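The case for mixing quieter

The support act at Trumgate last month played to a room that was talking, so the engineer turned them up. By the time Kitidora came on, the level had nowhere left to go. It went up anyway. Within two songs the bass guitar and the kick drum had merged into one continuous low note, and the singer could be followed only by those who already knew the words.

I do not blame the band. Their second record is carefully arranged, with long gaps between the guitar parts, and they played those gaps correctly. The room filled them in. Trumgate is a long brick hall with a hard floor and a low balcony, and any sound below the middle of the keyboard stays in it for longer than a bar of most songs. Adding power to such a room raises the direct sound and the reflected sound together. The ratio between them, on which clarity depends, does not improve.

Engineers know this. The difficulty is that a quiet mix is taken for a weak one. A promoter standing at the back bar hears conversation and asks for more. The engineer, who wants to be booked again, gives it. 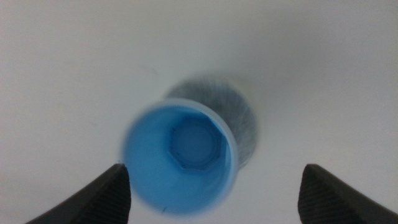
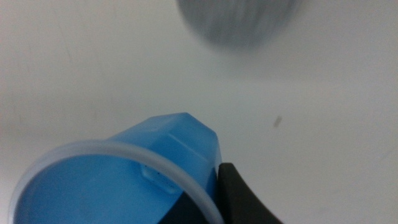 Blue plastic, seen close up.

Compare the Carnegie, where I heard Jirka on a Saturday in February. The Carnegie is smaller, with curtains on 3 walls and a stage barely higher than the floor. The drummer used lighter sticks. The guitar amplifiers were turned to face across the stage, away from the front rows, and very little of them went through the main speakers. For the first 4 songs people at the bar carried on talking. Then they stopped, as far as I could tell in order to hear. The quietest piece of the night, a slow instrumental of 17 minutes, was played to near silence.

It may be objected that some music needs to be felt in the chest. I accept this. A set that is loud for its last quarter will still be felt, and more so if the ear has been given something to compare it with. A set that begins at the limit has no means of getting louder — the band can only add more notes, and the room will blur those too.

There is also the matter of cost. Trumgate has advertised a new speaker system for the autumn. I would prefer to see the money go on heavy drapes for the back wall and absorbent panels under the balcony. These do not look impressive on a poster. They would do more for the vocals than any number of extra cabinets, and they need no operator.

Until then the cheapest measure is to start the support act lower and leave the fader alone when the room talks.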